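Zirbridge: fruit and veg into a box, shown by hand

Hello, and thanks for having a look! Zirbridge is a small set of demonstrations I put together for teaching a robot to pick up fruit and vegetables and put them in a cardboard box. All of it was done with hand-held grippers at a table with a pink cloth, no robot arm involved. I'm Oda Blomqvist, I did the holding and the squeezing, and any mistakes in the labels are mine.

What you get

There are 349 demonstrations in the main folder. Of those, 300 are for training and the rest are held back for testing. Please don't mix them, however tempting it gets when your numbers look poor (I've been there). Each demonstration sits in its own folder with the video, the path of the gripper through the air, how wide the fingers were at each moment, and a short text label such as "put the tomato in the box".

If you want the split to come out the same as mine, use the seed 3377. It's already in the settings file, so unless you go poking around you needn't do anything.

How I recorded it

I start each go with the fingers open, reach for one thing, close, carry it over the box and let go. Slow and steady is best. My early tries were far too quick and the tracking hated them, so I threw those out and started again in January with more patience and a lot more tea.

Some demonstrations use 2 grippers, and those have a "pair" tag in the label file. The clocks on the two devices can drift a little, so run the align script first! If you skip it, one hand will seem to be answering the other before it has moved.

A few views from the grippers:

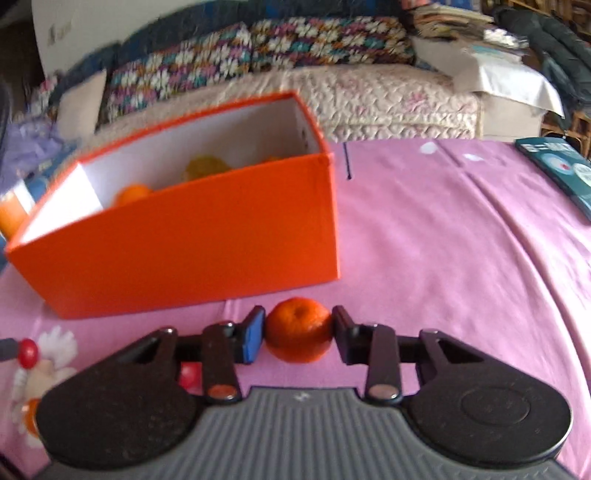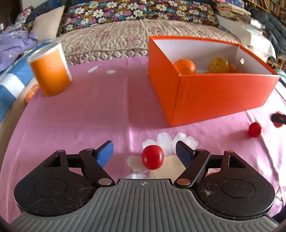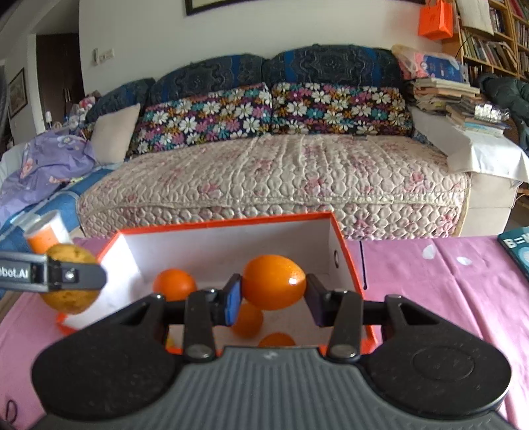

Things that might trip you up

The finger width is stored in millimetres in the main folder, but in the older Atton export it's a number from zero to one. I keep meaning to fix that. For now the loader checks which one it has been given and converts it, and it prints a warning so you know.

Small round things are the hard ones. They roll if you come in crooked, and I've left in plenty of goes where I had to have a second try, tagged "retry". I think they're useful (my Zerham policy got noticeably better at recovering once I stopped hiding them) but you can filter them out with one line in the settings.

The lighting changes a fair bit between recordings and I made no effort to correct it. If you train on this and then test in a plain white lab, expect some grumbling from the model.

Using it

Unzip everything into one folder, point the loader at it and run the check script. It takes a few minutes and tells you if a file is missing. There's also a converter for the Magalhães format, written in one evening, so be kind to it.

Found a wrong label? Open an issue with the folder name and I'll sort it out when I'm next at my desk.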